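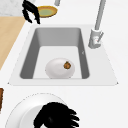

Margareta Văduva wrote on 18 November 2022:

> I've now made the Gramton rye loaf four times and each one has had a gummy line along the bottom, with a lovely open crumb above it. I'm using the recipe from the list archive: 467 g of wholemeal rye, the sour built overnight, everything mixed in the Standamix on its slowest speed. It goes into the tin, proves until it looks ready and then into a hot oven for 40 minutes. I cut it once it's cool enough to handle.
>
> Is it the flour? I've changed from the Gramton stoneground to the Onsri, and I can't tell whether that has made any difference at all. Also, my starter smells of pear drops this week. Should I be worried?

Margareta, what a good set of questions, and please don't give up on this loaf! I made it every week last winter and it's still the one I'd keep if I had to drop all the others.

I don't think it's the flour. I've baked with both and the Onsri is a bit thirstier, so the dough feels stiffer in the bowl, but I've had a gummy line with each of them. My money is on two things.

> It goes into the tin, proves until it looks ready and then into a hot oven for 40 minutes.

For a loaf that size I'd want a good deal longer. Mine gets its first 20 minutes as hot as the oven will go, then I turn it right down and leave it in for another 40, and after that I tip it out of the tin and put it back on the bare shelf until the sides feel properly hard. The top will be very dark. Let it be dark! I used to lose my nerve at this point and take it out while it was still a nice chestnut colour, and every one of those loaves was wet at the bottom.

"Until it looks ready" is tricky with rye too, and I'd love to hear how other people judge it. It hardly domes. I smooth the top with a wet hand, dust it with flour and wait for the first small cracks and pinholes. Once there are lots of holes I've missed it, and then the crumb sinks and packs down at the base (very like what you describe, so it may be a bit of both).

> I cut it once it's cool enough to handle.

Ah! This is the other one. Try leaving it until the next day, wrapped in a tea towel, and two days if you can bear it. I know, I know — the whole house smells of it and you're meant to walk past. But the crumb is still setting long after the crust feels cold, and the flavour goes from plain sour to something almost like malt. My best slice of a loaf is nearly always on day three, with too much butter.

On the Standamix: slow is right, and I'd stop much sooner than the booklet tells you. Rye doesn't need kneading. I do mine in a bowl with a wooden spoon these days, mostly so that I don't have to scrape dried rye paste off the hook. If anyone has a good way of getting that stuff off, do say. Soaking in cold water has been my best so far.

As for the pear drops, no, I wouldn't worry. Mine (she's called Nula, after the boat we had the first jar on) smells like that whenever she's been left hungry, and she always comes round. Throw most of it away, feed what's left with fresh rye and water at 30 degrees, and do that again in the evening. Two days of that and it should smell of apples and yoghurt again. If it goes pink or furry, bin it and I'll post you some of Nula, dried. She travels very well in an envelope.

One more thing to try, if you like seeds: pour boiling water over a cupful of cracked rye the night before, cover it, and add the lot to the dough in the morning. Take a little water out of the recipe to make up for it. It keeps the loaf moist for a week and gives you something to chew.

I'm planning a batch with caraway and black treacle in December, for giving away, and I'll send the amounts round once I've settled on them. The last lot had far too much treacle and stuck to the tin all the way up.

Do write back after the next one, and tell us how long you managed to leave it!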